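Search this site
Search
Go

Unit 4: Comparing grippers and camera positions in simulation

These notes go with the second practical. Read them before the session and keep them open while you work. The simulator is installed on every machine in the lab and the kitchen world loads by default. Anyone who missed the February session should finish Unit 3 first, as the controller settings are carried over.

1. What is being compared

Two parallel-jaw grippers and two camera positions, giving four conditions. The grippers are listed in the launch menu as Dosano and Joltitz. They have the same stroke. The Dosano has flat finger faces and a stiff position controller. The Joltitz has a softer force loop and stops closing when the commanded force is reached. The arm model, the joint limits and the control rate are the same in all four conditions and must not be changed.

The wrist camera moves with the gripper and looks out between the fingers. The body camera is fixed to the robot and takes in the table, the nearest arm and part of the room.

2. Trials

Run 100 grasps with each gripper, split evenly between the cameras. A trial begins when the arm leaves its home pose and ends when the object has been held clear of the table for three seconds, or has been dropped, or the planner gives up. Score it as held, slipped or no contact. A grasp that shifts in the fingers but stays up is scored as held, with a note in the log.

Do not restart a trial because the first approach was poor. Last year's results from one bench could not be used for this reason — 28 trials had been restarted and the log did not show which.

3. Worked figures

The reference run, made with the wrist camera on a plain block, gave 97 held out of 100 for the Joltitz. This is an upper limit for a simple shape under good conditions. Expect less with handles, thin rims and anything transparent. Report the proportion held and its 95 per cent interval. With a proportion this near to one, use the Wilson interval; the normal approximation runs past one and will lose you marks.

4. Known problems

Shadows. The renderer uses a low-resolution shadow map. Edges come out stepped, and a colour threshold tuned on lit wood will fail on shaded wood. If your segmentation splits one object in two along a shadow edge, lower the weight on brightness before you touch anything else.

Depth on glass. The simulated depth sensor returns the true surface, which a real one would not. State this in your discussion.

Contact. Thin loops and strings are modelled as chains of short rigid links. They can pass through a finger if the closing speed is too high. Keep to the slow setting for these objects.

Camera tilt. The body camera image is not levelled. Use the transform supplied in the Nutby folder and do not estimate the angle by eye. A two-degree error here puts the fingers well off a narrow object.

5. Write-up

Four pages at most. Include one table of results by condition, one plot of commanded against measured finger force, and a paragraph on which camera you would keep if only one were allowed. Name the controller version. Logs go in the shared folder under your bench name.

6. Views from the two cameras

Wrist camera first, then body camera. Compare the stepped shadow edges in both.
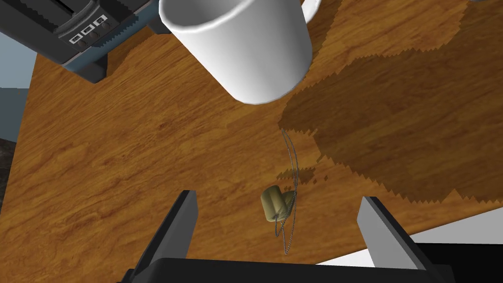
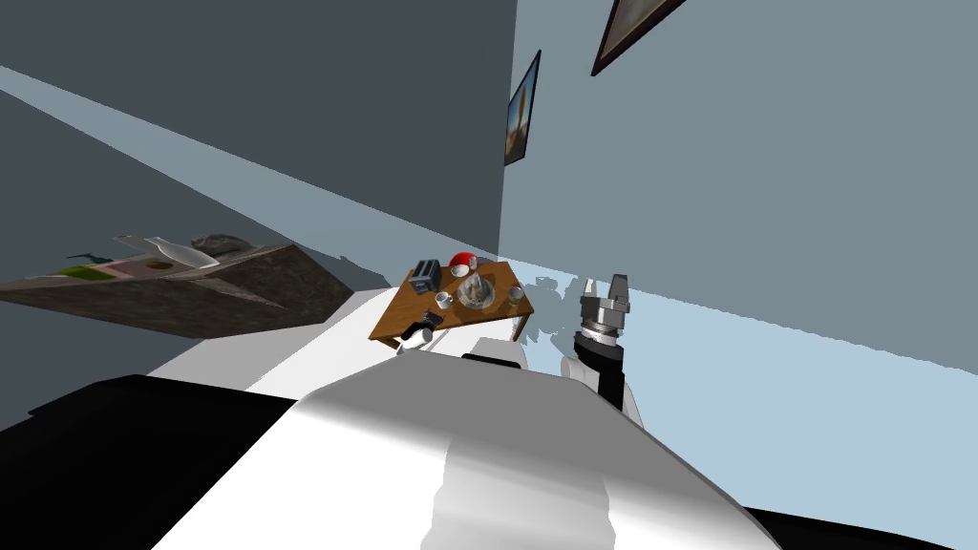
Notes by Poppy Birkett
Last revised March 8, 2018

For the wrist view, mark the two fingertips and the small green object in the gap between them, then estimate the clearance on each side in pixels. For the body view, mark the gripper and the near edge of the table. The glass bowl and the small glass are the hard cases for a colour method — say what you would use in its place.

Comments (3)

Lionel Guérin
In section 2, does the three-second hold start at lift-off or once the arm has stopped moving?

Poppy Birkett
Once the arm has stopped. I will reword it.

Lưu
The Nutby transform is in radians and the launch file wants degrees. Cost us most of an hour on bench two.

Contact the unit office | © Robotics teaching group | Back to top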